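Gelleter Kitchen Arm
Demonstration days at the Sasbridge workshop

Overview | Demonstration days | Fittings | Booking

The Gelleter is a bench-mounted arm for everyday kitchen handling: lids, pans, plates, the things that get picked up and put down forty times before lunch. We could fill this page with load tables (they're on the Fittings tab if you want them), but the best way to understand the arm is to stand next to it while it works, so once a month we open the Sasbridge workshop and let people do exactly that.

What happens on the day

Doors open at 10 on a Thursday and the first run starts at half past. Ah-rin Won leads the session. She wrote most of the lid routines and she loves being interrupted, so please do! The morning is given over to lids and pots, the afternoon to plates and to whatever visitors want to talk through.

Lids are where most people end up crowding round. A glass lid is a lovely, awkward thing for a robot. A camera looks straight through it and finds the worktop, or a bright reflection from the next pan along, and the arm has to work out where the lid is from its rim and its knob. Our wrist camera feeds a screen beside the bench, so you get the same close view that the arm is working from.

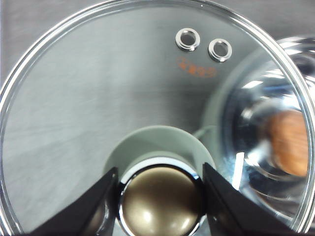
The gripping routine is called Revari, and it runs on every Gelleter we send out. It closes two fingers on either side of a knob, checks that they are both bearing evenly, and only then begins to lift. You can ask Ah-rin to slow it right down - at quarter speed you can follow each little correction, and it's oddly hard to walk away from. Visitors at the December session asked for it again and again, and we ran 35 lifts before anyone thought about sandwiches.

The fingers themselves are the plain Ji pair, matte black with angled faces. They come off with one hex key. We pass a spare set round so you can feel the edges and see how the faces meet, and there's always somebody who wants to try them on their own saucepan lid. Bring one! Knobs are easiest. Loop handles need the longer Ji fingers, which we keep on the bench too, and very flat recessed handles are still beyond us for now.

After lunch

The afternoon setup is closer to a kitchen at home: a countertop, a multi-cooker with a glass lid, and coloured plates in a slotted rack. We like this one because the objects ask for different things. A knob wants a centred grip from above, and a plate leaning in a rack wants to be taken by its edge and drawn out along the slot without knocking the divider. Ah-rin talks through how the arm chooses its approach, and she will happily shift the rack along the counter a bit to show how the plan changes with it.
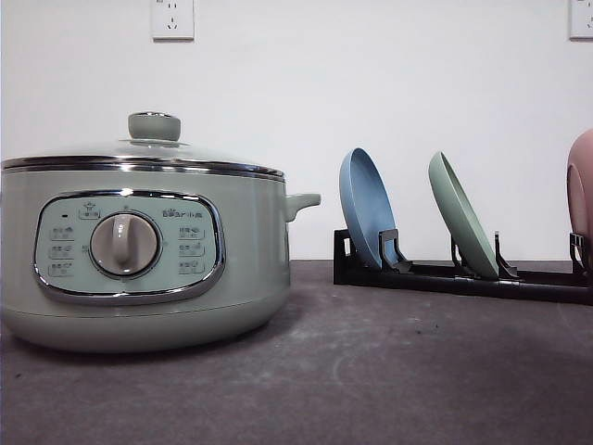
Booking and getting here

Places are free, and we keep each session to 32 people so that everyone gets near the bench. Use the form on the Booking tab and tell us if you'd like to bring your own lid or pan, with a rough width if you can.

The workshop is on the ground floor with level access from the yard. The 189 bus stops at the gate, and there is parking for bikes inside. It gets chilly by the big doors, so keep a coat handy. Tea and coffee are on all day in the side room.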